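Notes first, card second. I wrote this up after going to the Trendmont open day in August, and it's meant for people deciding whether to download the desk-drawer set. If you only want the file layout, skip to **Layout**.

# Trendmont open day: notes and data card

**Maintained by:** Zamfira Munteanu
**Covers:** the desk-drawer task, as demonstrated to visitors
**Status:** incomplete, and I'd like it to stay marked that way until the questions at the bottom get answers

## Why I went

The invitation promised "household skills at scale." I have read that phrase on a lot of invitations. Trirnimach, who run the collection side, said visitors could stand close to the work and ask anything. Iordache, who train on the output, would be there to talk about results. The first promise was kept. The second was a talk with slides.

What I wanted to find out was narrow:

- who does the moving, and with what
- how much the furniture changes between takes
- what gets thrown away, and who decides

## What was shown

The hall is laid out with home furniture: desks, shelving, a vanity, chairs. People do the tasks themselves with hand-held grippers, and the recordings are what gets sold on as robot training data. The slides called this "robot experience." I'd call it people tidying a desk very carefully, and I think the card should say so in plain words.

The task on the day was the open drawer. Put a small item in, or take it out, then move on to the next one.
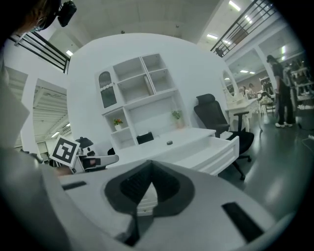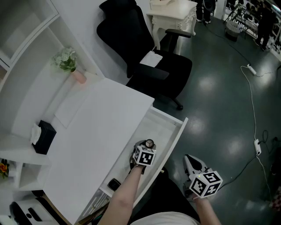
I watched for most of the morning. The operators are good at this, better than I expected, and they are patient with people leaning in. My doubts are about what the recordings can be used to claim.

A person knows where a drawer ends without looking. They shift their weight, lean over, pull an elbow in. A fixed arm bolted to a bench does none of that, and when I asked how reach limits were handled I was told it was "filtered downstream." Downstream is Iordache. Iordache told me they use the takes as delivered. Somebody should sort that out between them before the next release.

## Size

| Item | Value |
|---|---|
| Takes in the release | 2,000 |
| Takes marked as failed | 290 |
| Grippers per operator | 2 |
| Furniture layouts | 2 |

The figures come from the handout. I haven't checked them against the files yet.

Two layouts is thin. The talk used the word "diverse" anyway, and when pressed the speaker pointed to the small objects, which do get swapped. Swapping what goes in a drawer is worth something, but it's still the same drawer. If your test desk has a stiff runner or a knob in a different place, don't expect this set to help you much.

## Layout

```
drawer/
 takes/ one folder per take
 failed/ same structure, kept separate
 notes/ operator comments, plain text
 layouts.md furniture positions for both layouts
```

Read `notes/` before anything else. It's the most useful part of the release, and it was never mentioned in the talk. Operators write down when they fumbled, when they regrasped, and when they thought a take was sloppy but it passed anyway. Some of those takes are in `takes/` with no flag on them.

## Known problems

- "Failed" has no written definition. I got one answer from the floor (item dropped) and another from the desk (item dropped or task too slow).
- Operator IDs are missing, so you can't hold one person out for testing.
- A take can end before the drawer is closed. Closing it is not part of the task, though the title of the talk was "Opening and Closing."
- Hodon is listed in the handout as a partner. I couldn't find out what they contributed.

## Suggested use

Fine for pretraining, or for checking that your loader handles paired grippers. I would not report a success rate from it alone, and I'd be wary of anybody who does. The afternoon demo on an arm was postponed, so I have no opinion on how well any of this transfers.

## Open questions

1. Who applies the reach filter, if there is one?
2. Will operator IDs be added, even as plain numbers?
3. Can the slow takes be separated from the dropped ones?
4. Is a third layout planned?

I sent all of these to Trirnimach. They replied to number four, and the reply was "under discussion." Corrections are welcome as pull requests against this file. Please include the take folder you're looking at.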